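Informe de avance, segundo periodo
Programa de formación en cobertura electoral para radios y medios comunitarios
Entidad ejecutora: Mivik
Responsable del informe: Yasaman Ghorbani

1. Estado general

El periodo se cierra con los talleres de Delden y Man concluidos y el de Monska pendiente. La convocatoria admitió 12 medios, de los que 10 mantienen su participación. Los 2 restantes comunicaron su baja en abril por falta de personal para cubrir los turnos de redacción durante la formación. Sus plazas no se han reasignado, dado que el módulo de verificación exige haber cursado el de legislación electoral.

2. Actividades realizadas

El módulo de legislación electoral se impartió completo en ambas sedes. El de verificación se impartió completo en Delden y parcialmente en Man, donde quedó pendiente la práctica sobre encuestas y fichas técnicas. El manual de estilo para noches electorales está en segunda revisión; faltan por cerrar los capítulos de resultados provisionales y de rectificaciones.
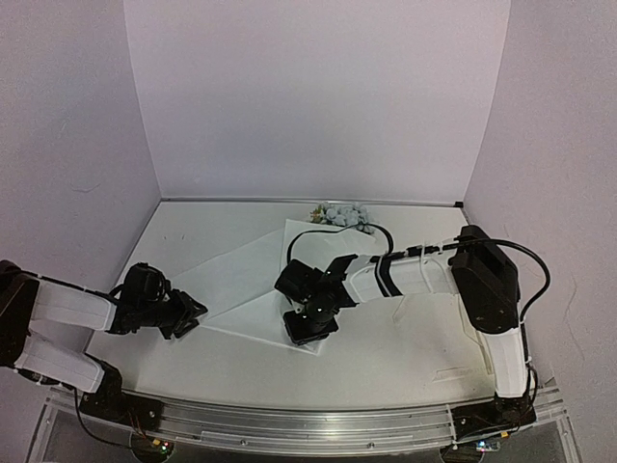
¿Cómo se resolverá la práctica pendiente de Man?
Se incorporará a la primera jornada de Monska, con desplazamiento de los participantes a cargo de la partida de viajes. El cambio no altera el total aprobado.

3. Archivo de piezas

El archivo compartido contiene 3,162 registros entre notas, cortes de audio y transcripciones. Todos llevan medio de origen y municipio. El campo de tema presenta criterios desiguales: varias redacciones clasifican los debates como entrevista y otras como acto de campaña. Se ha distribuido una tabla de equivalencias y la recodificación se hará antes de abrir el archivo a consulta externa.

4. Incidencias

a) El acuerdo de cesión de audio con dos emisoras de Man sigue sin firma. Sus piezas permanecen en acceso restringido.
b) La evaluación intermedia se aplicó en Delden con una versión anterior del cuestionario. Las respuestas son comparables salvo en el bloque de fuentes, que se repetirá.

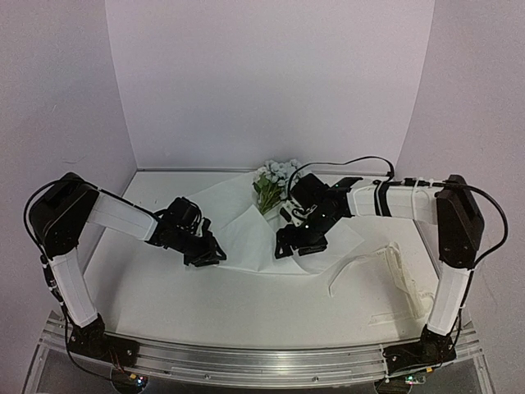

Ramo de flores sobre papel blanco de envolver.

5. Próximo periodo

Taller de Monska, cierre del manual y recodificación del archivo. Se solicita autorización para trasladar el remanente de la partida de imprenta a la de transcripción. El detalle por concepto figura en el anexo económico, junto con los justificantes de Delden. Los de Man se remitirán cuando la sede entregue la factura corregida del alquiler de sala.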